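El difícil arte de levantar un teléfono

En Gurnetti, el planificador de movimiento se llama Brokik y tiene fama de prudente. Ante dos brazos y una mesa con siete móviles, puede dedicar 29 segundos a meditar por dónde empezar. Karla Cárdenas, que escribió buena parte del código, lo defiende como se defiende a un cuñado lento: - Piensa mucho, pero choca poco.

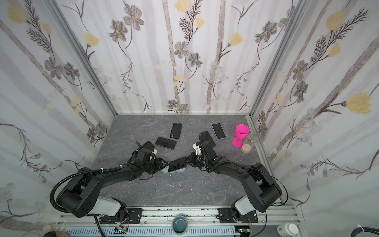 El espejo negro

La percepción es asunto de Shirin Hashemi, y su enemigo es el cristal. Una pantalla apagada refleja manchas pardas y grises que la red, muy segura de sí misma, toma por objetos. La versión de marzo llegó a proponer 51 agarres para un solo teléfono, varios de ellos sobre un reflejo.
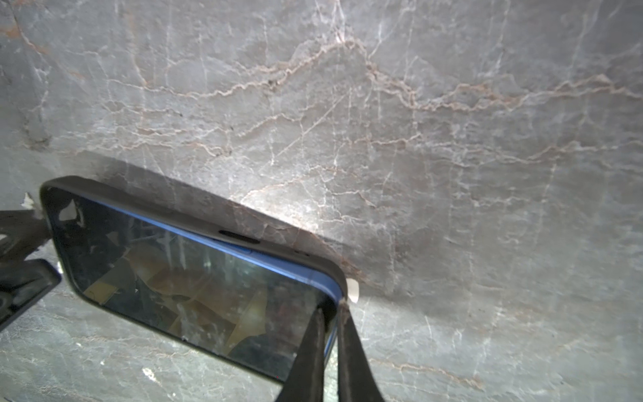

La solución fue poco heroica: ignorar el interior de la pantalla y buscar el borde de la funda. El controlador corrige la pinza 20 veces por segundo y, si la estimación baila demasiado, se detiene y pide otra vista. Cárdenas quería llamar a ese estado «reflexión». En el repositorio figura como error 9.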